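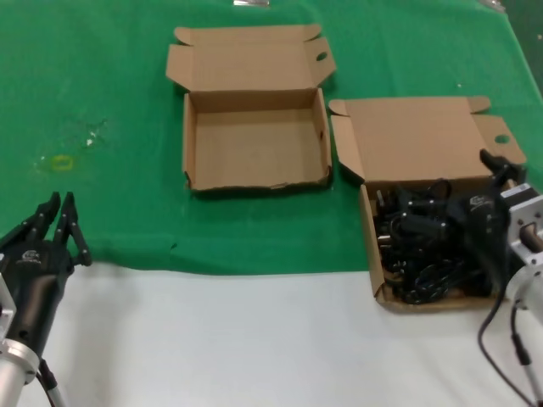

How to score a cable-sorting policy without fooling yourself

Part 2 of the bin-to-bin notes. Part 1 covered collecting demonstrations, and if you skipped it, go back now, as the numbers below assume you trained on the same split we did.

You have a policy. It picks cables out of a full box and puts them in an empty one, and on the day you filmed it for the group meeting it looked wonderful. You would now like a number to go with the film. Getting one takes an afternoon, plus a second afternoon when you find out what you did wrong in the first.

What you need

A trained checkpoint (we use the Marín baseline, trained on 298 demonstrations)
Two matching boxes
More cables than you think, in a mix of lengths
The Plistgate logging script, version with the pause fix from February
A printed score sheet and a pen that works

Step 1. Write down what counts

Do this before the arm moves. Our rule is that a pick scores one point if the whole cable, plug and all, ends up inside the target box and the gripper has let go. A cable draped over the wall scores nothing. We used to give half a point for draping, and our results improved a great deal that month.

Two cables in one grab score zero and get a D in the margin. You will want to be generous about these. Don't be.

Step 2. Make the tangle the same way each time

Tip the cables in, put a lid on, shake, stop. If you lay them in by hand you will lay them in kindly, with the plugs facing up like a shop display. Fistar, our older setup, scored beautifully for weeks on piles arranged by the person who had written the policy.

Step 3. Run the episodes

One episode is one attempt at one cable, with a limit of 800 control steps. Start from the same home pose and keep your hands off the table. If you have to reach in, the episode is a fail, however small the nudge was and however nearly it was working.

We run 200 episodes per checkpoint. Fewer is fine for deciding whether to go home, but not for comparing two checkpoints that are close together. 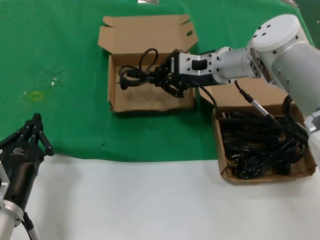 Release is where most of the arguing happens, so log it apart from the grasp. The script writes two times: jaws closed with something in them, and jaws open again. In between, a lot can go wrong that a plain success rate hides. Take a power cord held just above the floor of the target box, with its plug end and wound part already resting near the left wall and a loop still standing up over the rim. Stop the clock there and an optimist calls it placed. The gripper still has hold of it, so under our rule it is worth nothing yet. Wait for the jaws to open, let the arm go back to its home pose, then score what is left in the box.

Step 4. Sort the failures

Go through the logs and give each fail a single cause: missed, doubled, dropped on the way, snagged on the pile, or not released. On our last Atham run we had 57 fails, and snags were the largest group. The overall score had gone up from the run before, so we nearly didn't look.

If your "other" pile is bigger than any named cause, your causes are wrong. Split it and start again with fresh tea.

Step 5. Report it

Give the rate, the number of episodes, the step limit and the scoring rule in the same table. Put the doubles on their own line. Say who shook the box, if it was more than one person.

Part 3 will deal with swapping the two boxes over, which the policy does not enjoy.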